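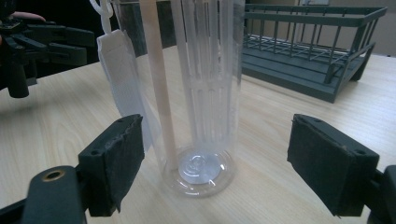

Well, we made it to the last weekend before the election, and my voice is nearly gone! I moderated the county council forum in Keltska this week (200 chairs set out, and people still standing along the back wall), and I've been talking about it to anyone who'll hold still.

The big fight was over the Pivora bus line. Griet Meijer wants to keep it running at the current fare and pay for it out of the road fund. Catríona Mac Suibhne would cut the evening runs and put the money into the Stevis bridge, where trucks have been turned away for 8 months now. Both of them knew their numbers — and both of them went over time, more than once, while I waved my little card at them.

I'm not going to tell you who to vote for. I will say I left liking each of them more than I expected to, even though I disagreed with one of them for a solid 20 minutes in the parking lot afterward.

If you still have a mail ballot on the kitchen counter, please walk it over to the Lengyel Street drop box instead of mailing it this late. And if you need a ride on Election Day, reply to this email and I'll find you one. We've already got 60 people signed up!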